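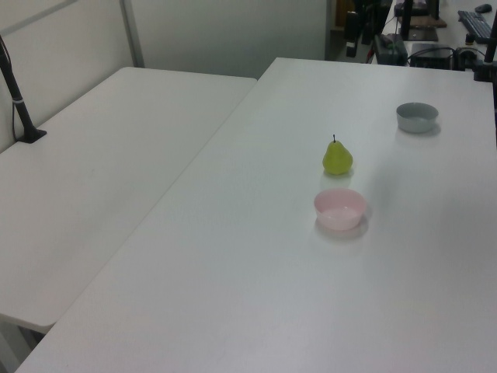

Pear, pink bowl, gray bowl on the main table. Monov trial, pick-and-place layout.

June 23, 2023

Second full day with the Monov kit. The trial license runs out at the end of the month, so I am keeping these notes daily and will turn them into the review afterward.

Today was the fruit task. One green pear, two shallow bowls, pink in front and light gray toward the far edge. The instruction to the planner is a plain sentence: put the pear in the gray bowl. Monov's sales page says no task code is needed, and that held. I typed the sentence, picked the workspace preset, and had a plan on the screen in under a minute.

Calibration first. The wizard wants 20 board poses and rejects any that are too similar without saying which ones. I lost most of the first hour to that. The error text is "insufficient spread" and the manual (section on setup, two pages) does not define spread. Tilting the board harder toward the corners of the table cleared it. The Lavum package I used in April shows a coverage map while you collect poses. Monov should copy that.

Left the second table bare and excluded it from the workspace. The seam between the two tops was being picked up as an object edge in the depth view yesterday. Drawing the exclusion zone by hand in the editor fixed it. The editor has no snap, so the zone edge is a little crooked. No effect on planning that I can find.

Runs: 134 attempts between the morning and late afternoon, all with the same pear. Success 95 percent when the target was the gray bowl. I did not do enough with the pink bowl to give a number. The misses were nearly all grasps taken too high, near the stem, where the fruit narrows. The grasp planner seems to like the top of anything tall. There is a setting called approach bias that moves the grasp point down. Default is zero. I set it to the third notch and the high grasps mostly went away, at the cost of slower approaches.

Matte white bowls would probably be a problem on this tabletop. To try: swap the gray one for a white one and see if segmentation holds.

The controller software dropped its connection twice. Both times the log said "heartbeat lost" and the arm stopped where it was, as it should. Recovery takes a full restart of the session and a new home move. Swapped the network cable after the second one. No drop after that, but two events is not much to go on.

Price is still the sticking point. The license is 3000 a year per arm, support billed separately. The Pereyra bundle costs more up front but includes support, and its logs export as ordinary text files. Monov's logs open only in Monov's viewer. I sent a ticket asking for an export option and got the automatic reply.

Tomorrow: pink bowl as target, then both bowls with the order swapped. Move the pear closer to the seam. Check whether approach bias is saved with the preset or resets at login. Return the Wanis adapter plate, wrong bolt pattern.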